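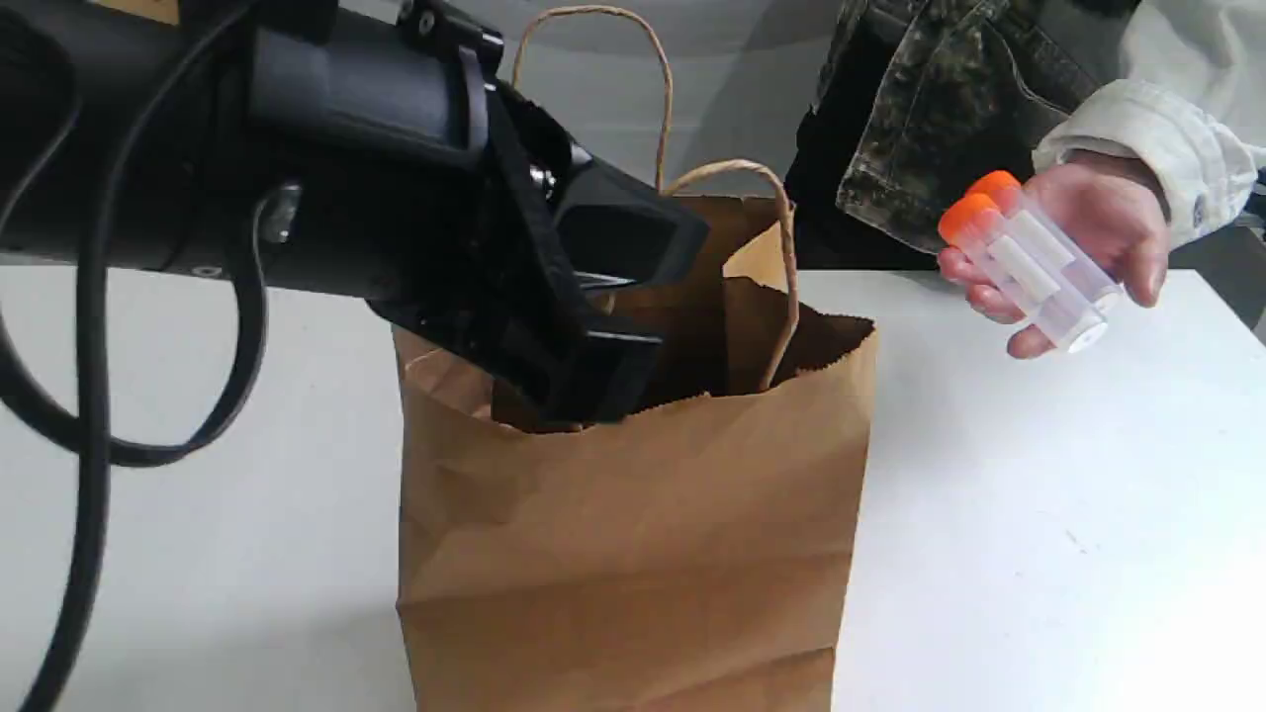 Adden folding table: four months in

Desten sells this as a work table, a craft table and a dining table, which made me suspicious before I'd opened the box. I paid $122. The legs went on with 8 bolts and one bad diagram, and I had it standing in 25 minutes.

The surface is fine. Coffee wipes off. Pencil doesn't, at least not with water, and the "scratch-proof" claim lasted until I dragged a stapler across it in February. It also wobbles if you lean on a corner -- the feet adjust, but they creep back.
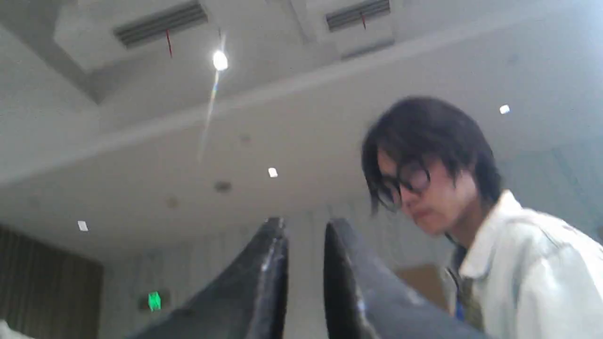
Ceiling vents with red ribbons, and the round light.

Glare is my other gripe. Under a bright overhead light, a white top is tiring by 4 in the afternoon.
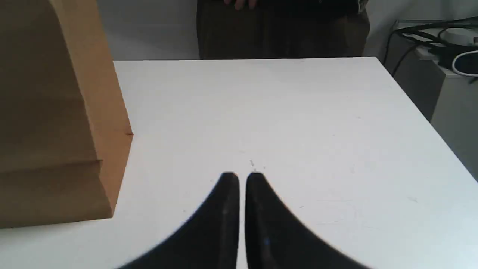

I'd still take it over the Surnano, whose hinge pinched me twice in the store. Whether it's worth the full price is another matter. Wait for a sale, and ignore the matching bench.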